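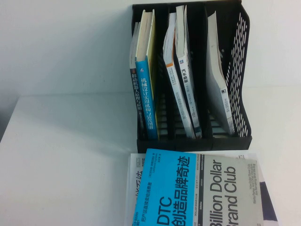 Books in one of the desk organisers, with titles on mobile robots and mechanical design.

About Kistwood Technical Library

Kistwood is a small lending library for engineering and technical books. We opened in two rooms on the Brastora site and now hold 1,407 titles, most of them in English, Swedish and Chinese. Anyone who works or studies on the site can join, and so can members of the public who live in Lestberg.

Membership is free. You can borrow up to six books at a time for 33 days, and renew them by email if no other reader has asked for them. Reference books stay in the reading room.

How the books are kept

The main collection is on open shelves, arranged by subject. Books in frequent use are kept in upright organisers on the tables, spines facing out, so that readers can find them without going to the shelves. When you have finished with a book, please stand it back in an organiser. Do not lay it flat on top of the others. Staff return books to the main shelves at the end of each day.

We do not cover spines with labels. The shelf mark is written in pencil inside the front cover, and the full title is in the catalogue in its original language with an English translation beside it.
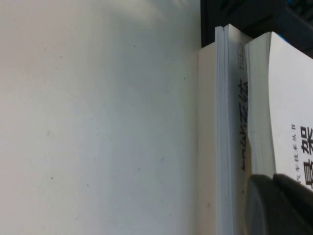
Two books side by side, page edges and a printed spine showing.

Worn books are checked every October. Loose pages and split covers are mended in house where possible, and anything beyond us goes to the Granström bindery. A book sent for binding is marked "away" in the catalogue and can still be reserved.

Visiting

The reading room has 76 seats and is open from nine to five, Monday to Friday. Bags may be taken in. Drinks must have a lid.

We accept gifts of technical books in good condition. Please write to us with a list of titles before bringing them in, as we keep no more than 2 copies of any book.

Page last updated 19 Jul 2021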